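Why Does a Strawberry Wear Its Seeds on the Outside?

Most fruit is sensible about seeds. An apple hides them in the middle. A watermelon scatters them where you will bite one. The strawberry sticks them all over its skin, like a kid who has been left alone with the sprinkles.

Even a toy strawberry gets the dots. Leave them off and you have a red lump with a green hat. 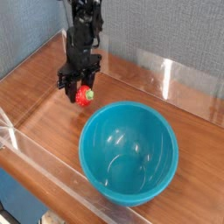
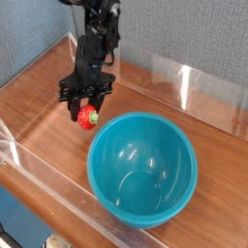 Both pictures: a toy strawberry, held sideways above the table, with the blue bowl still empty.

So what are the dots?

Grown-ups call them seeds, and grown-ups are almost right. Each dot on a real strawberry is a tiny dry fruit, and the seed is tucked inside it. The proper word is "achene" (say it: a-KEEN). The juicy red part is the swollen end of the flower's stem. Yes, you have been eating stem. You seemed to enjoy it.

What is the green hat for?

When the strawberry was a flower, those little green leaves wrapped around the bud and kept it safe. Once the petals drop off, the leaves stay on at the top, looking important. Together they are called the calyx (KAY-licks).

Is it a berry?

No. Scientists have rules about what counts as a berry, and the strawberry breaks them. Bananas are berries. So are tomatoes. Please take your complaints to a scientist.

Try it in May

Get one real strawberry, one toy strawberry and a bowl. Put both strawberries in the bowl and look hard at the dots. On the real one, many of them sit in little dents. Are the toy's dots in neat rows? Are the real ones? Draw what you see, then eat one strawberry. Choose carefully.

More from the Pestell Fruit Shelf: Why Bananas Bend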